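Brevden Square Assortment Tin with Tray Insert

Item group: Bakery packaging / tins and inserts
Supplied by: Holmgren
Updated 23rd August

Overview

The Brevden is a square, gold-colored tin for mixed cookies and small confections, supplied with a matching compartment insert. It is intended for bakeries and gift packers who portion by piece. Each compartment takes a single cookie of ordinary size, or two narrow pieces side by side.

The tin and the insert are stocked as separate lines and can be ordered together or singly. The insert is a consumable. The tin is normally kept by the customer, and refill inserts are sold in sleeves of 100.

Tin

Body and lid are tinplate with a gold lacquer on the outside and a clear food-contact lacquer on the inside. Corners are rounded. The lid is a full lift-off type with no hinge. Inside clearance above the insert is enough for a paper pad, which we recommend for any assortment that will travel by parcel.

The lacquer will mark if tins are stacked dry without interleaving. Leave the tissue in place until packing. Wipe with a soft cloth only – solvent cleaners dull the gold finish and are not covered under returns.

Insert

Brown glossy plastic, thermoformed, divided into a grid of four rows and four columns. The compartment walls are tapered so that inserts nest for storage and separate without a tool. If two inserts stick together, flex the long way of the stack and do not pull at the corners.

Compartments are all one size. Round, oval and leaf-shaped cookies sit flat. Stick-shaped pieces should be cut to suit the compartment before baking. Larger cookies may stand slightly proud of the divider, and this is acceptable as long as the lid closes without pressure.

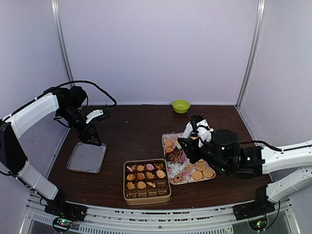 Fill the insert after it has been seated in the tin. A loaded insert bends in the middle when lifted and the end rows will shift. Start with the row farthest from the packer and work forward, so that sleeves and cuffs do not pass over finished rows.

Staging trays

A shallow metal tray with a raised rim is the usual staging surface for this tin. Holmgren lists the Kindow tray for this purpose, though any low-rimmed tray of similar depth will do. Keep light and dark cookies on separate trays where crumb transfer is a concern. Cookies should be at room temperature before they go into the insert. Residual heat softens the plastic and fogs the inner lacquer once the lid is on.

Ordering

Tin with lid: carton of 82
Insert, brown: sleeve of 100
Paper pad, white: pack of 200
Minimum order: 2 cartons of tins, or one sleeve of inserts

The earlier Hunutus insert was withdrawn in May. It fits the same tin, and remaining stock may be used up with the current lid and pad.

Samples of one tin and one insert are available to trade accounts on request. For lid printing and lacquer questions, contact Bendik Backlund. Carton and pallet orders go to Eskil Haugland at the Holmgren order desk.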